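Teaching by Hand: Two Arms, One Stool and a Great Many Retakes
Final-year project report, Clovwood workshop group

1. What we set out to do

The title on the form we handed in was "Learning two-handed assembly from human demonstration". The title we used among ourselves was "the stool job". The idea was to take a pair of robot arms, drive them by remote control through the steps of putting together a piece of white plastic furniture, record everything, and train a policy on the recordings. We would then let go of the controls and see what the arms had picked up from us, good habits and bad.

The project brief from Mfinanga asked for 300 usable demonstrations. We read this in the first week and thought it sounded modest.

2. Setting up

The two arms are driven by two smaller leader arms, one for each of the operator's hands. Move the leader and the follower copies it, with a slight lag that you stop noticing after a day and start blaming for everything after a week. There is a foot pedal to start and stop a recording. A second pedal throws the recording away, and this was the first part to wear out.

We worked with the parts on a black plastic sheet. White parts on a pale floor confused our first vision model, which once spent a whole afternoon trying to pick up a tile. The sheet fixed that and brought in creases, which shine, and which the model took an interest in instead. We flattened it with tape each morning until we got tired of doing so, and by then the model had seen enough creases to ignore them.

3. Splitting up the task

Our first plan was to record the whole assembly in one go. The best of us needed several minutes and the worst of us needed a lie down. If you fumble the last leg you lose the whole run, so we cut the task into four stages:

Stage A – steady the frame with the left arm.
Stage B – pick up a leg with the right arm.
Stage C – bring the leg over its socket and line it up.
Stage D – push it home and let go.

Stage D sounds like the easy one. Letting go is where most of our takes died. The human hand knows when a part is seated. The operator of a remote arm knows only that the picture looks fine, and then the leg falls over.

4. Collecting the demonstrations

Between the start of term and March we recorded 373 runs across all the stages. Of those we kept 200, and the supervisor agreed to call the shortfall "a finding". The rest were dropped for the usual reasons: a slipped grip, an operator sneezing, a cable caught on a joint, and one long run in which both arms politely waited for each other.

We learned to slow down. Quick, confident demonstrations look splendid and teach the robot nothing but confidence. The runs that helped most were dull ones, with a clear pause before each grasp and a small correction or two left in. We had been deleting takes with corrections because they looked untidy. Putting them back made more difference than anything we did to the network, and we had done a lot to the network.

We also swapped operators often. Each of us approached the frame from a different side, and a policy trained on one person copied that person's quirks faithfully, including a little wobble before closing the fingers that its owner denies to this day.

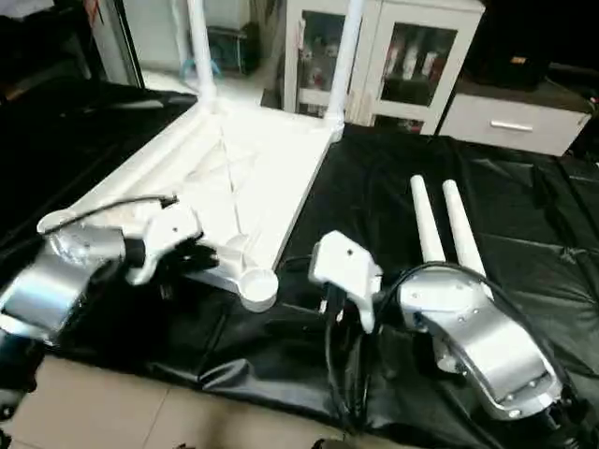 Words and picture: Faith Temba
Posted 07/01/2025 in Student Projects

The left arm's job is to come in at the near corner of the frame, by the round foot cap, while the right gripper works from the other side, pointing down at the sheet. We tried having the left arm hold the frame further along, but the ribs underneath are awkward to grip and the struts got in the way of the fingers. Loose cables on the right were a nuisance throughout. They hang under the gripper and loop back over the arm, and a proper sleeve for them is on the list for whoever takes this on next.

5. Results

We gave the trained policy 30 attempts at each stage. Steadying the frame went well. Picking up a leg went well as long as the leg was lying roughly where we had always put it, which says something about us. Lining up was patchy. Letting go remains a matter of hope.

6. What we would change

Vary the starting positions from day one. Add force sensing at the wrist. Try the Wosalwood parts too, as their sockets are wider, and leave the Mastwood set alone until stage D works. Order two spare pedals.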